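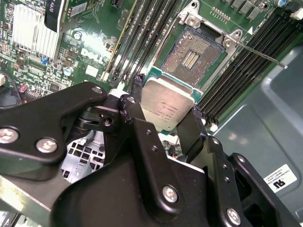
July 29, 2025

I walked home from Laldale again today, and I did not take the bus. It is 16 stops, and I know them all now, but when I walk I see other things. The bakery near the Kershaw bridge has changed its sign. The old letters left a pale shadow on the wall, and you can still read them if you know what was there before.

In the morning I paid the rent and the electricity. After this I had 453 left for the rest of the month and also for the new shoes, so the shoes will wait. I wrote it in the small notebook. My mother kept such a notebook all her life, and I used to find it a sad habit. Now I find it calm.

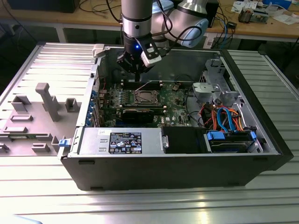 I also tried to cook the lentil soup from home. The lentils here are a different kind and they become soft too early. I put in 300 grams, and it was too much for one person, so I will eat soup until the weekend. The taste was near to the right one, but something is missing. I think it is the dried mint. In May I saw some in the Somon shop, behind the tea, and I did not buy it. This was a mistake.

My English class begins again soon. I want to stop saying "I am agree." I know the rule very well and still my mouth says it. Today at the post office I said it two times, and the woman only smiled and gave me my receipt. The parcel for my sister is now on its way. It has the blue scarf, the vitamins, and a letter which is too short. 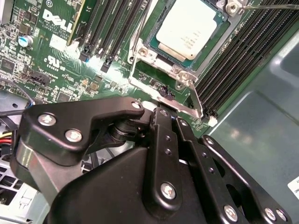 *The processor in its socket, on the Dell board.*

It is still light outside and the neighbors are watering their tomatoes. I must remember to call the dentist tomorrow, before nine if I can.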